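Floor Sweeping Advice I Stopped Believing

Every spring somebody prints the same ten tricks for cleaner floors, and every spring I try a couple of them again in case I was wrong the first time.
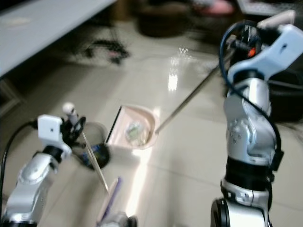

Start with the wet newspaper trick. You are supposed to tear up damp newspaper, scatter it over the floor and sweep it up with the dust stuck to it. I tried it on kitchen tile and on the workshop concrete. On concrete it does hold down fine sawdust, I'll give it that. On tile it left gray smears, and then I had to mop, which I had been promised I wouldn't.

Next, the spray. Lirutico sells a "dust magnet" for broom bristles, and my neighbor Vernon Després swears by it. I used it for most of April. The broom picked up more hair, and then the hair would not come off the broom. A plain broom rinsed in warm water and left to dry overnight did about as well for nothing.

Dryer sheets under the broom head: they work until the sheet is full, say 65 square feet in a house with a dog. After that you are pushing lint around. An old cotton T-shirt lasts longer and washes.

What about the line of dust at the lip of the pan? The usual tip is to dampen the edge with a sponge. This one I keep. Don't soak it, though, or you get mud. Pull the pan back an inch at a time, turn it a quarter, sweep again. Whatever is left comes up with a damp paper towel – I have never seen a pan get all of it, whatever the package says.

I'm also told to replace a broom every season. By whom? People who sell brooms, mostly. My Briro is 13 years old. The bristles had splayed, so I held them in hot tap water for a minute, tied them straight with string and hung the thing up by the handle. Store any broom standing on its bristles and it will bend, whatever you paid for it.

Last, baking soda on the floor before sweeping, for smells. I could not tell any difference. It does get into the grout, and it took me two passes with the vacuum to get it out again. If the floor smells, wash the floor. Hot water, a squirt of dish soap, and change the water when it goes gray.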